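The Tanevdale Allotment Letters

To the Secretary, Tanevdale Garden Association

Dear Sir,

I write in reply to your notice concerning Plot 67, which was fixed to my gate on Sunday and which I have now read several times. The notice states that the plot has been neglected, that the path beside it is overgrown, and that the tenant, Mrs. Hilkka Rissanen, is required to vacate it before the end of August. I must inform the Association that Mrs. Rissanen died in the spring. I am her nephew. The notice was addressed to her by her full name and I have therefore opened it on her behalf.

I do not dispute the condition of the plot. The grass is high, the water barrel has split, and the fence on the north side leans into the ground belonging to Mr. Kinnunen. I ask only that the Association permit me to remain until the autumn, so that what she planted may be lifted at the proper time.

Respectfully,
Eetu Saarinen

Dear Mr. Saarinen,

The Association has received your letter and wishes to express its regret. Mrs. Rissanen held Plot 67 for many years and her name appears often in our records, principally in connection with complaints.

Under Rule 2, a plot may not be passed to a relative without an application in writing. You are not at present a tenant, and the Association is unable to grant an extension to a person who is not a tenant. An application form is enclosed. The fee is 400 crowns, payable in advance. The waiting list is long, and applicants are considered in the order in which they are received.

You are reminded that the path must be cleared regardless.

Yours faithfully,
Callum Laing
Secretary

Dear Mr. Laing,

I enclose the form and the fee. The path has been cleared.

In the course of this work I found the shed key under a flat stone, where my aunt always told me it would be. The shed contains her tools, a chair, a coat, and a tin of seed packets which she had labeled in her own hand. The labels do not give the names of the plants. They give the names of people. One packet is marked Vilho, and another is marked Eetu V. There is one marked for the Secretary. I do not know whether this refers to you or to a person who held the office before you, and I have left it sealed.

I would be grateful for the Association's guidance.

Respectfully,
Eetu Saarinen

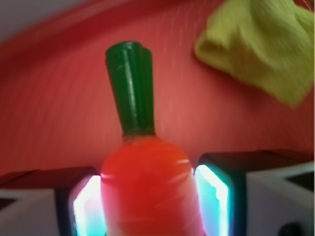
Dear Mr. Saarinen,

Your application has been entered on the list.

With regard to the packets, the Association has no rule that applies. I have consulted the records as far back as they go. It was formerly the custom in Tanevdale for a departing tenant to leave seed to the neighboring plots, but this was never written into the rules, and it appears to have lapsed when the office moved from the old school to Zadwood Street. I can find no instance of seed being left to an officer of the Association.

I have been Secretary for eleven years. My predecessor was a Mr. Plummer, who did not garden.

Yours faithfully,
Callum Laing
Secretary

Dear Mr. Laing,

I have delivered the packet marked Vilho to Mr. Kinnunen. He received it at the fence and asked me to stay while he opened it. He told me that he and my aunt had not spoken to one another since the matter of the plum tree, which I understand was decided in his favor and is recorded in your files. He then went indoors. In the evening he came back with two posts and a mallet and set the north fence upright. He would not accept payment, and he asked me not to report it. I report it because I believe that repairs to a shared boundary must be declared under your rules, and I would not wish him to be fined.

The packet marked Eetu V. was, I believe, meant for Eetu Vainio, who used to carry water for her when he was a boy. For some years I was jealous of him, as we had the same first name and she called for him more often. He now lives in Riihimäki. I have sent it to him by post.

The remaining packet is enclosed with this letter.

Respectfully,
Eetu Saarinen

Dear Mr. Saarinen,

The repair to the north boundary has been noted. No fine is due.

I acknowledge receipt of one packet of seed. I have not been able to identify it. I took it to the seed counter at Plodora, where the assistant thought it might be some kind of parsnip, but she would not put this in writing. On the back of the packet Mrs. Rissanen had written, "He should have something to complain about himself."

I should explain that officers of the Association do not hold plots. It was thought that this would prevent favor. I have a window box at my home address, and it has been empty since I moved there. It faces east. I do not know whether this is suitable, and I would be obliged if you could advise me as to depth.

You will be aware that the end of August is approaching. The Association met last evening to consider the vacant plots. There are almost 100 names on the list, and yours is the last of them. I am bound to tell you that Plot 67 was offered to the first applicant, who declined it on account of the barrel. It was then offered to the second, who declined it on account of Mr. Kinnunen. The third has asked for time to reflect. The rules set no limit on the time that an applicant may take, and I have written to tell her that she need not hurry.

Until she replies, the plot cannot be reassigned, and a plot that cannot be reassigned cannot be cleared. The notice on your gate should be taken down. Please return it to this office, together with the pin.

Yours faithfully,
Callum Laing
Secretary

Dear Mr. Laing,

The notice and the pin are enclosed.

My aunt sowed her parsnips to the depth of her thumbnail. She kept the soil damp until they showed, and she was of the opinion that they should never be moved. A window box may be too shallow for them. If so, there is a strip of ground behind the shed that receives the morning sun. I could not offer it to you as a plot, as I have no right to it myself, but the gate does not lock, and the chair is still in the shed.

Mr. Kinnunen asks me to add that the strip is stony at the far end and that you will need a fork.

Respectfully,
Eetu Saarinen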